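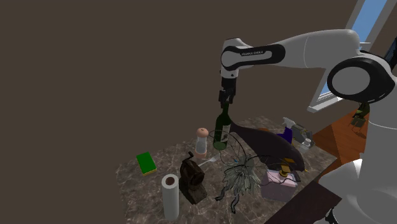
Chapter 9
Planning and Budgeting for a Robot Arm

When you finish this chapter, you should be able to:
list the costs that come with a robot arm besides the arm itself
write a task list that a supplier can quote against
decide which trials belong in simulation and which need hardware
set up a simple budget with a reserve

Key terms: payload, reach, end effector, integration, spare parts allowance, acceptance test

9.1 Start with the objects

Many first-time buyers start with the arm. They compare reach, payload and price, pick a model, and then look for work it can do. It is better to start with the things the arm will have to pick up. A glass bottle held by the neck, a kitchen sponge, a wire whisk and an eggplant are all common household items, and a two-finger gripper meets a different problem with each one. The bottle is hard and smooth. The sponge gives when squeezed. The whisk is mostly open space between wires, and the eggplant can bruise.

Write down every object you expect the arm to handle in its first year. For each one, record the weight, the widest and narrowest places it can be gripped, and what it costs to replace if dropped. Add a note on how the objects will be laid out. A crowded counter leaves little room for the fingers, and items that lie across each other are harder to plan for than items in rows.

9.2 The Trollia case

The case used in this chapter is Trollia, a small company that tests kitchen goods. In April its managers asked for one arm to move products between a counter and a set of shelves. They received two quotes. The first, from Taso, covered the arm, controller and gripper. The second, from Bundia, also covered mounting, a safety review and training for the operators. The Taso quote was lower, and the managers nearly signed it before someone priced the missing items.

Trollia's object list had 178 entries. The staff built models of them and ran the planned moves in simulation before ordering anything. Simulation let them check reach, counter height and the path of the elbow over tall items. It told them less about grip on soft goods, so they set aside money for 300 hours of trials on the real machine.

9.3 What goes in the budget

Enter each of these on its own line:
Arm and controller
Gripper, plus spare fingers and pads
Table or base, with mounting hardware
Cameras and lighting
Software licenses and yearly renewals
Simulation work, including object models
Operator training
Test objects, counting breakage
Service and spare parts
Reserve

Do not fold the gripper into the arm price, even when the supplier does. Grippers wear and are often changed when the object list changes. Worksheet 9-A has a blank copy of this table, and the next section fills in the first four lines for Trollia.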